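Home News Interviews Growers' Notes Back Issues Contact

Last updated: 11/12/2025

Keeping the orchard going at Stamwood

The community orchard at Stamwood has 80 trees, most of them apples, on a slope above the old Dernus road. The woman who looks after the pruning there has been doing it for 23 years. She agreed to talk to us on condition that we left her name out, as she gets enough phone calls about people's gardens already.

She did not grow up with fruit trees. Her parents had a yard with a coal bunker in it. "I came to the orchard to pick blackberries from the hedge," she said. "A man up a ladder asked me to hold the bottom of it, and I was there until it got dark."

In those days half of the trees had not been cut for years. The centres were so thick that the fruit stayed green and scab was on everything. It took several winters to open them up. She is firm that it should be slow. Take too much off an old apple tree in one go and it throws up a mass of upright water shoots the next summer, and you are worse off than when you started.

"A fifth of it at the very most," she said. "Then put the saw away and go home."

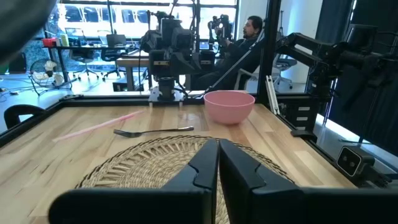
She has the same view about feeding. People bring her leaves in carrier bags and ask what they should pour on the roots. Mostly she tells them to clear the grass from the base and put down a good mulch in April, keeping it off the trunk.

The variety she gets asked about most is Orkenen, a late cooker with a greasy yellow skin. There are 2 of them at the top of the slope, and she does not much like either. They crop every other year and the apples fall before they are ready. "But it makes a very good pie in February, if you can keep the mice off it," she said. "So I put up with them."

Money has been a worry. The lease came up for renewal and the orchard had to find £2666 for the fence along the road side, where deer had been getting in. Apple sales paid for part of it. The rest came from Woo, the cider maker down the valley, which now takes the windfalls in return.

She still does the big trees herself, though she stopped using the tall ladder after a fall – a bruised hip, nothing broken. She has a pole saw now and complains about it. "You can't see the collar of the branch properly from down there. I leave stubs. I'd have told anyone else off for it."

Winter pruning has started on the lower rows. Anyone who wants to learn can turn up in the morning with gloves and a sharp pair of secateurs. She will lend you a saw, but she wants it back clean.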